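Stano Project Report: Rules for Logging Simulated Pick Trials 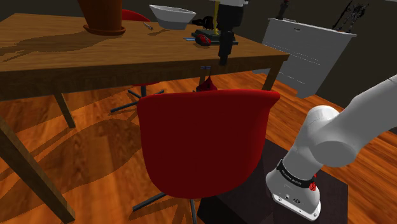 Meireles objected at the first review that a rule set written for simulation would be ignored once the group moved to hardware, and asked for every rule to be stated so that it could be checked in both. The rules below were rewritten on that basis.

1. Scope

The rules apply to tabletop trials with one fixed-base arm. Object placement varies between trials. Furniture within reach of the arm, chairs included, is treated as an obstacle and is given a collision shape.

2. Rules

2.1 Each trial starts from a stored joint position. The random seed is written to the log before the first motion command.

2.2 A trial is stopped after 200 control steps without a grasp and is recorded as a failure.

2.3 Contact with the table edge or a chair ends the trial. It may not be relabeled later as a near miss.

2.4 No trial is deleted. Trials with faulty logs are marked void and stay in the count.

3. Results

The planned set was 1000 trials. The Skirnex logger recorded 1477, the excess being restarts that operators had not marked void. Rule 2.4 was added for this reason. Success rates computed before that change are not reported.

4. Open points

Rule 2.3 depends on the contact threshold, currently 5 N. The Niletti controller filters force readings before export, so the same threshold cannot yet be applied on hardware. Raw readings have been requested.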